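Lowther Street Flat – Table and Washing Up Gallery

Posted by Kyriaki Karagiannis in Home / Small Kitchens
34 comments

Finally getting these up. The flat on Lowther Street, March, most of it done between breakfast and 2 in the afternoon. Captions are quick, sorry, typing this with a pot on.

Quick background for anyone new. No dishwasher. Sink the size of a shoebox. So plates get scrubbed at the table and only go to the sink for the rinse. Works fine for two people, gets tight with four.

Some notes before you scroll.

The cloth. White with a dark blue grid, little food drawings printed on it. Came from Hindis, the shop by the bus station, end of the roll so we got it cheap. Hanane Hajji hemmed it in one evening. Wash at 60 the first time or it stays stiff forever. Colors held up fine for us, the blue maybe a tiny bit softer now. Iron it from the back.

The plates. Pinks and a pale blue, bought one at a time, never a set. I like them mismatched. If you want a set get a set, but then you break one and you are sad about it for a year. Ours get broken and replaced and noone minds.

Sponges. Green scouring kind for plates, never for the pans. Cut them in half if you have small hands, they last longer too. Swap them out often, more often than you think. We were using Cultix ones for a while and they shed little green bits everywhere so back to the plain ones from the corner shop.

Soap. Juvimix, the unscented. A drop on the sponge, not on the plate. Bontu Fikre swears by baking soda for tea stains and she is right, I tried it on the mugs and they came up like new. Leave the paste on, go do something else, come back.

Flowers. White ones mostly, a bit of pink and purple mixed in. Keep them in the far corner so elbows don't get them. Change the water when you change the sponge, easy way to remember both.

Books. Yes there is usually a book on the table. Red one at the moment. Radu Căpraru keeps telling me to move it before the soap comes out and I keep not doing it – one splash so far, dried flat under the big pan.

OK, on to plates.
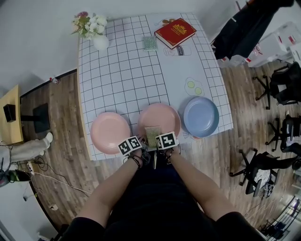
Rims first, then the middle, then flip it. Most of the grease sits on the underside where they were stacked and people forget that bit compleatly. The deeper ones I do last, sauce dries in the curve and wants a soak.

Drying is next and that needs its own post, I have 3 racks to compare and opinions on all of them. Short version – the folding one wobbles.

A few answers from last time. The desk was here when we moved in. The floor is laminate, a damp mop is plenty. Rania, there is a bit of the cloth left over, enough for napkins, come and get it.

More when I get the rack photos off the other phone. Pot is boiling over, bye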